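# About Us

Hello, and thanks for clicking on the one page most people skip. I'm Liam, I run the Skitinow Picture Club, and I've been meaning to rewrite this page ever since a new member told me the old one read like the terms and conditions on a parking ticket. She was right. I've deleted the lot and started again.

So. We show films and we teach people how to watch them, write about them and (if they're brave) make short ones of their own. We do it in Elilwood, in the upstairs hall on Fernandes Street, and we've been at it for eight years. Part of what we do is a proper film school with terms and tutors, part of it is a cinema with 13 rows and a temperamental curtain, and the rest is me standing in the foyer arguing with people about whether the ending worked.

## How it started

I was a projectionist for a long time, at the old Regal in Stitden, right up until they went digital and found they could press play without me. No hard feelings (some hard feelings). I'd spent all those years watching films through a little window, usually the same one nine or ten times in a fortnight, and I'd got into the habit of scribbling notes about what I noticed on the fourth or fifth go. The way a scene you thought was sad turns out to be quite funny once you know what's coming. Where an editor has cheated. An extra who walks past the same shop twice. I had drawers full of these notes and no idea what to do with them.

Senthil Mudaliar taught evening English at the college and used to come to the late shows by himself. We got talking about a subtitled thriller he'd loved and I'd found a bit of a slog, and we carried on talking about it in the car park till gone midnight. A couple of weeks later he asked if I'd come and talk to his class. I brought a drawer. I mean that, I took the drawer out of the desk and carried it in on the bus.

That class became a Saturday group, the Saturday group got too big for the back of the library, and by the following July we'd signed a lease on a hall with no heating and a ceiling the colour of tea. Our first public screening had 13 people in it and we ran out of chairs, which tells you how many chairs we had.

## What we do now

The main thing is the school. We run three terms a year and the courses change, but there's nearly always something from each of these:

- **Watching Slowly.** One film, eight weeks. Yes, the same film. People sign up thinking they'll be bored by week three and end up furious that it's over. Senthil leads this one and picks the film, and he won't tell anybody what it is beforehand, me included.
- **Writing the Review.** For anyone who comes out of the pictures with a lot to say and then types "it was good". We work on openings, on how to talk about plot without wrecking it, and on being rude properly. You'll write one a week and read it aloud.
- **Page to Screen.** Adaptations, mostly novels and children's books, a few plays. We read the book first. If you haven't read the book you can still come, but you'll be sitting there while the rest of us spoil it.
- **Five Minutes Flat.** Making a short film in small groups, start to finish, on whatever camera or phone you've got. The rule is five minutes including credits and I do time them.

Then there's the cinema side. We screen most weeks during term and a bit less in the summer, when the hall gets stuffy and everyone would sooner be outside. It's a mix: old studio pictures, odd little foreign comedies, documentaries, family matinees, and once a term a film the members vote for. The members' vote has given us some of our best nights and also a three-hour submarine drama that I still hear about in the supermarket.

We've got 286 members at the moment, and last season we put on 578 seats' worth of free tickets for local schools, something I'm prouder of than anything else on this page. There's a particular noise a room full of nine-year-olds makes when the lights go down, and if you've never heard it, come and stand at the back some time!

## How we think about films

I get asked whether we're "serious". I suppose we are, in that we care a lot and we'll happily spend an hour on a single cut. But there's no secret handshake. I've cried at cartoons, I fell asleep in one of the ten greatest films ever made (woke up for the last bit, very good), and I think a decent car chase is as hard to pull off as a decent death scene.

What I don't have much patience with is marks out of ten. We don't give stars in our programme notes and we ask people on the review course to leave them out. A number shuts the conversation down. If you say a film's a six, I've got nothing to say back to you except "seven", and then we're both just standing there. If you tell me the middle dragged and you started looking at the wallpaper, now I want to know about the wallpaper.

We also like disagreement. Senthil and I hardly ever agree about anything made after about teatime on the day sound came in, and we've run a school together all this time without falling out for longer than an afternoon. He thinks I'm sentimental. I think he'd enjoy musicals if he stopped folding his arms.

## Who's who

**Liam Hulme** (me). I look after the programme, the projector and the building, and I teach the review course. I write the Friday email too, so the spelling mistakes in it are mine.

**Senthil Mudaliar.** Co-founder and head of teaching. He plans the courses, teaches Watching Slowly and Page to Screen, and answers the hard emails. He's also writing a book about film openings, and has been stuck on the opening.

We bring in other tutors for the filmmaking course, usually people who work in sound or editing for a living and can come over for a term. They're listed on the course pages with what they've worked on, and they change often enough that I've stopped trying to keep up with them here.

## The hall

If you've not been before: we're up one flight of stairs, and there's a lift round the side entrance, next to the bike rack. Ring the bell and one of us will come down and let you in. Two wheelchair spaces at the end of row C, and you can book those like any other seat. The hearing loop works best on the left-hand side. We do a captioned showing of every film we put on, normally the second one, and the listings page says which.

The heating went in during our third year, and it works, though I'd still bring a jumper in winter. The seats came from a theatre that was being refurbished and they're much comfier than they look. The curtain is original. It sticks. When it sticks we all wait, and then somebody claps when it comes free, and I've given up trying to fix it as I think people would miss it.

You can bring tea in, and cold drinks, and anything that doesn't rustle. Please no crisps. I've put this on the tickets, on the door and on the screen before the film, and I'm putting it here too. Bins are by both exits, and it's a real help if you take your cups and bottles with you on the way out, so we can get the room turned round for the next lot.

## Joining in

You don't have to be a member to come to a screening, just buy a ticket on the listings page or at the door. Membership gets you cheaper tickets, a vote in the members' choice, first go at course places and the Friday email (sorry). Courses are booked by the term and we keep a few places back at a lower price for anyone who needs one. You don't have to explain yourself, just tick the box on the form.

Schools and youth groups should write to Senthil, who'll sort out dates and send over the notes we use for discussion afterwards. We can do a talk with the film or just the film. Teachers, we'll need numbers a fortnight ahead if you can manage it, but we've coped with less.

And if you've got a suggestion for something we should be showing, please do send it. I read all of them. I can't promise we'll get hold of it, as some films are a nightmare to track down the rights for, and there's one I've been chasing since before we had a roof that didn't leak. But a good few of our favourite evenings started with an email that said "have you ever seen...", and I hadn't.

The spring programme goes up on the site in the new year. Five Minutes Flat always fills first, so put your name down early if that's the one you're after.

Liam

*Page last updated December 17, 2018*
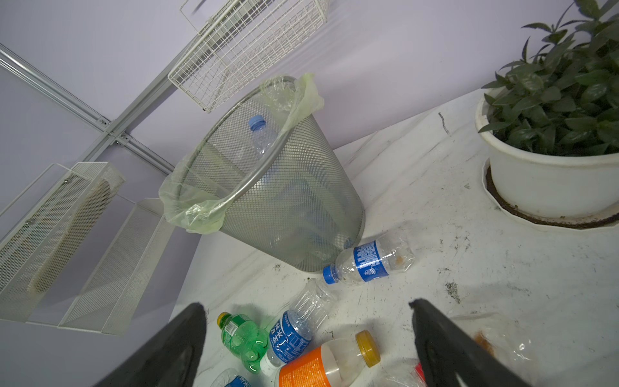

*Plastic bottles on the floor and in the mesh bin.*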